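Reading vendor quotes for hand-held grippers again tonight. Likholm wants 1,070 per unit and calls it "all in." I have never seen an all-in price that was all in.

First thing I look for is the pads. The Likholm quote has no line for them. Flavus has one, but it says "as required," with no price next to it. So I'm supposed to budget for "as required."

Pads are rubber stuck to a hard block. Rubber peels. Edges lift, the face gets scuffed, little threads start hanging off the bottom. You can argue about how fast. You can't put zero in the spreadsheet.

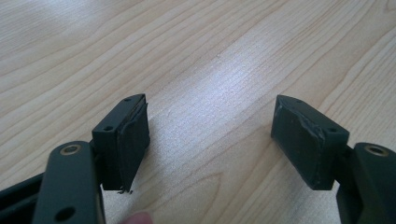

I asked Likholm how long a set lasts. Answer: "depends on use." OK, our use is picking small stuff off a wood table. Keys, lids, that kind of thing. We're not lifting engine blocks.

Testa at least gave me a number. 27 for a pair, minimum order 100 pairs. Who is buying 100 pairs for 2 grippers? That's 2,700 in rubber, which is more than the grippers cost.

And before someone replies "just glue it back": sure, I've done it. Then one pad sits thicker than the other and you get to wonder what that did to every grip you recorded after. Put the labor in the budget too if that's the plan. 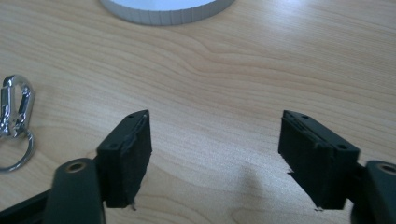

Things I'm asking every vendor before December: price of one pair of pads, shipped. Can I swap them myself with a normal screwdriver? Are the bushings in the arms replaceable, or do I buy the whole arm?

Stilthorpe answered the bushing question with a brochure. The brochure had no bushings in it.

Someone will say I'm being cheap. Maybe. But the last plan I signed off on had over a page on software licenses and not a word about wear parts, and guess which one we ran out of.

Likholm just emailed. They can do a "starter pack" of spares. No price listed. I'll ask again in the morning.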